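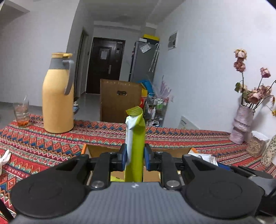

Posted Friday, March 24, 2023 by Trinddale_kitchen

What's the best way to keep small packets tidy in a shallow box? I have a little open cardboard box that lives on the table, and all my drink mixes and seasoning packets go in it. The tall narrow ones are my trouble. I stand them up, they look lovely for an hour, and then they slide down flat and I can't find a thing. I'd rather not buy a big organizer if I can help it, as the table is small and I like my tablecloth to show!

Answer
Oh, I've been fighting this same battle since November, so you have my sympathy. What worked for me was a strip of stiff card cut to the width of the box and folded into a zigzag, so that each packet gets its own little slot. Fold the crimped top of each one over the same way and they take up less height - and it's easier to pinch one out without dragging its neighbors along. Put the flat things in last, down at one end, and don't pack it too tight. I left mine a bit roomy and it's been much kinder to my fingers. If the card goes soft after a while just cut another, it takes two minutes.

Answer
get the Darkano divider tray, mine is 120 mm deep. done

Answer
The tray above is nice but too deep for a shallow box, I think, so measure first. I had a Trora one and the short packets just vanished down inside it, poor things. These days I lay everything flat in rows with the ends overlapping a little, like shingles on a roof, and keep the papers and coupons somewhere else altogether. It isn't as pretty as standing them up, but you can read every label.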